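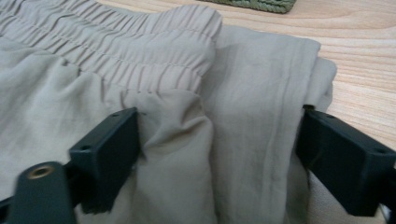

Waistband snag (robot folding)

A waistband snag is a fault in cloth-handling robots where a fingertip catches in the gathers of an elasticated waist and doesn't let go when it's told to. I've looked after this entry since I met my first one, so forgive me if it wanders a bit!

Cause

Elastic gathers make lots of little ridges, and a line of stitching gives a finger something to hook under. The gripper closes, the band stretches, and the motor reads the pull as a good firm hold. So it carries on pulling. Smooth cloth mostly slides free (lovely stuff, smooth cloth), but a gathered seam won't.

The Urnomari fault

The case people usually ask me about happened at the Urnomari workshop on Saturday, March 25, 2023. A Studon folding arm was 616 folds into a long run when it snagged a pair of trousers, dragged them off the table and let the elastic ping back into the guard. The guard cracked, and a piece of it landed on the bench where Boris Krajčí had been sitting. He'd gone for tea, thank goodness.

The force limit had been raised from 100 to 300 back in February, to stop thick hems slipping, and it had never been put back. I still wince at that one.

Prevention

Keep the limit low for anything elasticated, and grip the flat cloth below the seam. Manolakis fingertips have rounded corners, which helps, though I've had 2 of them snag as well. Press the stop button before you reach in to free the cloth, even if the arm looks still, as a stretched band can spring back.

See also: Dropped fold; Ustusell guard; Seam detection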